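Subject: Re: [skultance-sim] Peg task, wrist view: grip check and what counts as aligned

Wrist view from the current build, bar gripped, peg board behind:
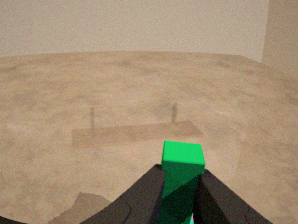 Green bar held between the fingers, board and two posts further back. Simulated.

Replying to the points in order. The quoted message is trimmed where nothing needed an answer.

On 2023-02-02, Glória Cordeiro wrote:

> I have been through the rules for the Altirdale round again and I don't
> think our peg task matches them in three places. Before the club spends
> another evening tuning the controller, can someone confirm:
>
> 1. Whether the bar has to be seated over the post before the timer
> stops, or only released above it.
>
> 2. Whether we are allowed to use the wrist view alone. The text says
> "one view", singular, and at the moment the Sirkotik branch reads two.
>
> 3. How the grip is checked. In my runs the bar passes the check and then
> turns between the fingers during the move. I have the check set to
> finger gap only.
>
> Also, I can barely make out the posts against the floor. Is that my
> graphics driver or does everyone get this?

1. Seated. The wording in the rules is "at rest on the fixture", and a bar released above the post is not at rest. The timer stops when the bar's speed has stayed under the limit for 8 consecutive steps with the fingers open. Our own script was stopping on the open command, which is why the August times looked so good. I have taken those times off the club page. Please don't quote them in the entry form.

2. One view, yes. I asked the organisers and they confirmed it: either the wrist view or the fixed side view, chosen at the start and kept for the whole run. The Sirkotik branch will have to drop one of its 2 inputs. My preference is to keep the wrist view and drop the side view, for the following reason. The side view gives a clean reading of height but says little about which way the bar is turned. The wrist view shows the end face of the bar directly, and its edges are sharp enough for a plain corner finder. Height we can get from the joint readings, which the rules allow.

There is a cost. With the bar in the fingers it covers a good part of what lies straight ahead, and the nearer the arm gets to the target post the worse this becomes. In the view at the top the bar's face is already almost touching the near edge of the board, as seen from there, and sits just below the right post. Any plan that relies on seeing the post right up to contact will fail. The post has to be located earlier, stored in the base coordinates, and the last part of the move done from the stored position.

I have put this in the task code as two stages:

Stage A, look. Arm stops at the viewing pose with the bar held. Find both posts, fit a line through their bases, store the result.

Stage B, go. No further use of the image until the fingers open. If the joint error goes over the limit, return to the viewing pose and repeat stage A once. A second failure ends the run.

The repeat in stage A is permitted as long as the timer keeps running.

3. The finger gap tells you that something is between the fingers. It does not tell you how it is sitting. A bar gripped slightly off square gives nearly the same gap as one gripped properly, and then rotates under its own weight once the arm accelerates. Please add the face check:

-- take the four corners of the bar's end face
-- compute the angle of the top edge against the image horizontal
-- compare with the angle stored when the grip closed
-- if the difference is over the threshold, stop and regrip

A fixed threshold against zero will not work. The face is tilted a little even in a sound grip, with its upper edge close to level and its lower edge on a slant, so you need the difference from the starting value. Use the upper edge for the angle. I tried the lower one and the reading wandered with arm height.

One warning about colour. The corner finder first picks out everything green and then looks for the brightest flat region. The side of the bar is also green, in darker shades, with a diagonal boundary across it. If the brightness cut-off is set too low, the side is joined to the face and you get a long shape with the wrong corners. Set it from the first image of the run and leave it alone. There is also a small patch of cyan visible low down beside the right finger. With a generous hue range it is picked up as part of the bar. Narrow the range on the blue side and it goes away. I haven't traced which part of the model it belongs to; if someone has the gripper file open, please look at the palm.

On the faint posts: it is not your driver, or at least not only yours. The board and posts come out nearly the colour of the floor here too, and the board looks half transparent. I suspect the material file for the fixture is being read with the wrong opacity value, but I have not proved that. Santoso's loader treats a missing value as a default, and the default was altered when we moved to the current version. Two things to try, in this order:

a) Open the fixture's material entry and write the opacity out in full, then reload.

b) If there is no change, swap the floor texture for plain grey and take the view again. If the posts then show up properly, the trouble is contrast and the material is fine.

Do not edit the post colour to something bright as a short cut. The Altirdale build ships its own fixture file and ours will be overwritten on the day, so anything tuned to red posts would be worthless. The sandy floor is in their build as well, blotches included, so the post finder has to cope with it. At present mine copes badly. It does reasonably with the right post, which is a bit darker and has a rounded top. The left one is fainter and gets lost in the texture more often than I would like.

I ran a batch last night with the face check switched on and the old post finder left as it was. Out of 200 runs, 38 ended without a seated bar. I have not sorted all of the failures, but in those I replayed the stored post position was wrong at stage A and the grip was fine throughout. That suggests the grip side is close to finished and the time should go into the finder.

Things I would try there, if anyone wants to take one:

-- search for the board first and the posts second. The long edge of the board is faint but it is long, and a line fit over that length should be steadier than anything on a thin stick
-- average several images at the viewing pose. This only helps if the noise changes between images, and I believe the floor texture is fixed, so check before writing any code
-- use the known spacing of the posts. If one is found with confidence, the other can only be in a small area

I would start with the last. The spacing is in the rules and is not going to change.

For those who joined this term: the task folder in the Skultance repository has a script called view_grip which loads the held-bar pose and saves the wrist view. You do not need the controller installed to run it. If your result differs a lot from mine in the bar or the fingers, send me the log before changing anything. If it differs in the floor, check that you have the shared texture folder and not the placeholder.

Glória, on your side could you move the Sirkotik branch to wrist view only, and put in the eight-step stop condition? I'll do the two-stage split and the face check on main, and merge once both pass the short test. The entry form asks for a paragraph on the method. I have a draft with gaps in it and will send it to the list separately, as it needs the corrected times and we do not have those yet.

The seed list for the batch is in the same folder as the logs. Run 8 is worth replaying if you want to see the regrip working.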